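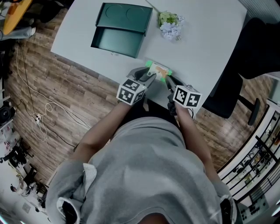
Card games and cables as Mornholm firm gathers 'hand lessons' for robots

Last updated: 16:20

A Mornholm company is paying local people to pick up cards, shut boxes and move small things about on a desk, all so a machine can learn to do the same.

Tastura, which moved into the old Lau building in March, has 14 people working in shifts. Each wears a camera or sits under one, and holds a gripper in each hand in place of using their fingers. White cubes covered in black and white squares sit on top of the grippers so the software can tell where each one is and which way its pointing.

One of the jobs is a small flat card with green corners, held between the two jaws at the front edge of a white desk. Green box behind. Sounds easy. Isn't, says Caradog Bowen, who runs the sessions.

"Thin things are the worst. You can't get under them, so people slide the card to the edge and pinch it there. We never told anyone to do that, they all found it by themselves. That's the bit we want the robot to pick up."

Tastura has 2,899 usable goes so far across all its tasks. A further 133 were thrown out, mostly for dropped items or a cube being hidden behind a sleeve. Bowen wants at least 200 of every task before any of it is used for training.

Goes are kept even when they are slow or clumsy, so long as the job gets done. Flowers, boxes and other bits are shifted round the desk between rounds so that the system doesn't just learn one layout by heart.

Shifts last two hours with a break. Wrists get tired, we're told.

The firm would not say who the finished system is for. A second room is planned at Plunalstead, with kitchen tasks first. No opening date yet, and no word on how many poeple it will take on.

More on this when we have it.

Related
Lau building: new tenants named
Plunalstead bus changes, what we know
Mornholm library to stay open late

Comments (3)

deskjockey: Did a shift of this. The cards drive you up the wall but the money's fine. Boxes are the nice one.

Marl_P: So we train it and then it has our jobs?

tinribs: Are they still taking people on? No phone number in the article.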